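Why Does Marble Have Stripes?

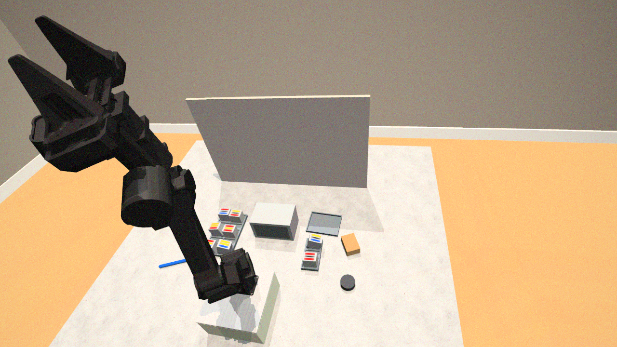
Long before it was a bathroom floor, marble was a crowd of very small sea creatures, and most of them were dead. They had shells, and when they were finished with their shells they left them on the bottom of the sea, which is what sea creatures do instead of tidying up. The shells piled up for millions of years and got squashed into a rock called limestone. If limestone gets buried deep enough, it turns into marble. The pattern that comes out at the end is so popular that people copy it. A light gray tabletop with a marble look, like the one under the black arm, is the kind of thing you will find in kitchens, cafes and banks that want you to think they are rich.

So how does the change happen?

Deep underground it is very hot, and there is a whole mountain sitting on your head. Limestone doesn't melt down there. It bakes. The tiny grains inside it grow into bigger crystals that lock together like puzzle pieces, and the old shells mostly disappear while this is going on. Scientists call a rock that has been through this a metamorphic rock. "Metamorphic" means "changed shape," and it is a very good word to say at dinner if you want everybody to stop asking about your spelling test.

And the stripes?

Perfectly pure marble is white. Hardly any marble is perfectly pure. Mud, sand and bits of iron got mixed in with the shells back at the bottom of the sea, and when the rock was squeezed, the dirty parts were bent and smeared into swirls. Gray and black often come from carbon, the same stuff as pencil lead. Iron can make red, pink or yellow. Some green marble gets its color from a mineral called serpentine, named after snakes.

The lines are called veins. There is no blood in them. My niece Piret Toom checked with a spoon.

Is it tough?

Less than you'd think. Marble can hold up a temple for 2000 years and then be defeated by half a lemon. Lemon juice is an acid, and acid eats into marble and leaves a dull spot. Rain is a tiny bit acidic too, so old statues that stand outside slowly lose their noses. It takes ages, and the statues never complain.

Try it yourself

You need a piece of plain white chalk from the ground (many sidewalk chalks are made of something else and will just sit there), a glass and some vinegar. Drop the chalk in the vinegar and watch for bubbles. Natural chalk and marble are made mostly of the same mineral, calcite, and the bubbles are carbon dioxide, the gas that makes soda fizzy.

Please don't do this on the kitchen counter. Lamisi Quartey, age 10, wrote to us last August to say that she did, and that the counter was real marble, and that she now knows a great deal about washing dishes.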